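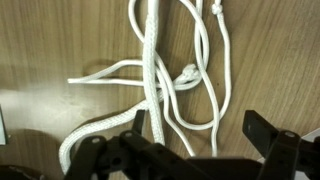
Quiénes somos

Kaltarum es una empresa dedicada a la automatización de tareas de manipulación en talleres, almacenes y laboratorios de pequeña y mediana dimensión. Nuestra sede se encuentra en Lemusari, en un edificio de 1398 metros cuadrados que reúne el banco de ensayos, las oficinas técnicas y las aulas de formación.

La empresa nació como servicio de mantenimiento industrial. De aquella etapa conservamos el trato directo con el personal de planta y la costumbre de estudiar cada puesto antes de proponer una máquina para él.

Qué hacemos

Diseñamos y ajustamos brazos robóticos para trabajos repetitivos de preparación, clasificación y manejo de materiales. Prestamos especial atención a los objetos que han quedado tradicionalmente fuera de la automatización: cuerdas, cordones, envases de formas diversas y utensilios de uso corriente. Una cuerda cambia de forma cada vez que se toca, y su manejo exige un estudio distinto al de una pieza rígida.

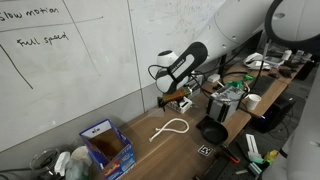
Brazo robótico sobre el banco de trabajo, con un objeto cilíndrico de color ámbar en la pinza.

Cada tarea se prueba en nuestras instalaciones antes de trasladarse al cliente, con un mínimo de 1000 repeticiones registradas. Los resultados se entregan por escrito, incluidos los fallos, y quedan a disposición de la representación de los trabajadores cuando esta lo solicita.

Las personas en el puesto de trabajo

La incorporación de un robot modifica horarios, responsabilidades y categorías profesionales. Por este motivo, todo contrato de Kaltarum incluye un plan de transición acordado con la plantilla. El plan define qué tareas pasan a la máquina, cuáles permanecen en manos del operario y qué funciones nuevas aparecen - supervisión, preparación de materiales, control de calidad - con la formación correspondiente a cada una.

Los cursos tienen una duración de hasta 30 horas y se imparten dentro de la jornada laboral. Durante los seis primeros meses, un técnico de nuestra empresa visita el centro de forma periódica y recoge las observaciones del personal. Cualquier operario puede solicitar la revisión de una tarea automatizada, y la solicitud recibe respuesta por escrito.

Nuestros programas

El programa Kettani está dirigido a empresas que automatizan un puesto por primera vez. El programa Gratau ofrece formación continua a operarios en activo, con prácticas en el banco de ensayos de Lemusari y grupos reducidos. La inscripción en Gratau se abre cada año en abril.

Visitas

Las instalaciones pueden visitarse los viernes por la mañana, previa solicitud a través del formulario de contacto. Los centros de formación profesional disponen de un itinerario propio.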